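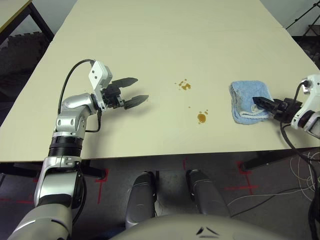 3. La tarea de limpieza en el taller de estudiantes

3.1 Planteamiento y puesto de trabajo

De todas las tareas que los alumnos del taller de Wundano propusieron al empezar el curso, la de limpiar un líquido derramado con una toalla fue la que más discusiones provocó y también, hay que decirlo, la que más cariño acabó recibiendo. Veníamos de un semestre entero dedicado a coger y colocar piezas rígidas, donde el éxito se decide casi solo: la pieza está en su sitio o no lo está. Con una mancha de color ámbar sobre una mesa clara las cosas se complican, y eso era lo que queríamos que el grupo descubriera por su cuenta, con tiempo y con margen para equivocarse.

El puesto consta de una mesa de superficie lisa y mate, color crema, y un robot de 2 brazos con pinzas paralelas de dos dedos. La toalla, de un azul claro, se deja doblada sobre la mesa, y el líquido queda repartido en gotas y un charco de tamaño desigual (Figura 4). Al principio algunos estudiantes pidieron una plantilla para que todas las manchas fueran iguales. Lo hablamos largo y tendido y decidimos prescindir de ella: preferíamos un conjunto de datos algo desordenado, en el que una demostración se pareciera poco a la anterior, aunque luego costara más comparar resultados entre equipos.

3.2 Recogida de demostraciones

Las sesiones comenzaron el 17 de enero de 2023 y se prolongaron hasta bien entrado febrero. Cada equipo disponía de 20 minutos por turno, un tiempo que a casi todos les pareció cortísimo el primer día y más que suficiente cuando ya le habían cogido el pulso a la teleoperación. Se grabaron 674 demostraciones, de las cuales 300 se reservaron para el entrenamiento de la política base; las demás se repartieron entre la validación y los ejercicios de anotación del aula.

La anotación fue coordinada por Shiela Dimaculangan, que redactó con los propios alumnos una guía de etiquetas que fue creciendo según aparecían casos dudosos - y aparecieron muchos. El más debatido fue el de los restos tenues: marcas pálidas, casi transparentes, que desde la cámara de cabeza apenas se distinguen de un reflejo y que en la vista de muñeca, en cambio, se aprecian con bastante más claridad. El equipo Zivham defendía contarlas como mancha pendiente; el equipo Briststead, más indulgente, proponía una categoría intermedia. Nos quedamos con esta segunda opción, a la que los alumnos llamaron «residuo» y que conservamos en todo el análisis.

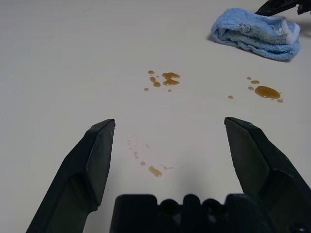

Figura 4. Vista desde la muñeca del robot: gotas y charco de líquido ámbar, marcas más tenues entre los dedos de la pinza y toalla azul doblada.

3.3 Observaciones de los equipos

Los cuadernos de laboratorio, que leímos enteros y con mucho gusto, coinciden en una dificultad: la toalla es blanda, se arruga al agarrarla y su contorno cambia de un intento a otro, de modo que un punto de agarre elegido con cuidado deja de servir enseguida. El equipo Wallner optó por presionar primero la tela contra la mesa y cerrar después los dedos, estrategia que los demás grupos fueron adoptando con pequeñas variantes (y con alguna que otra protesta amistosa sobre la autoría de la idea).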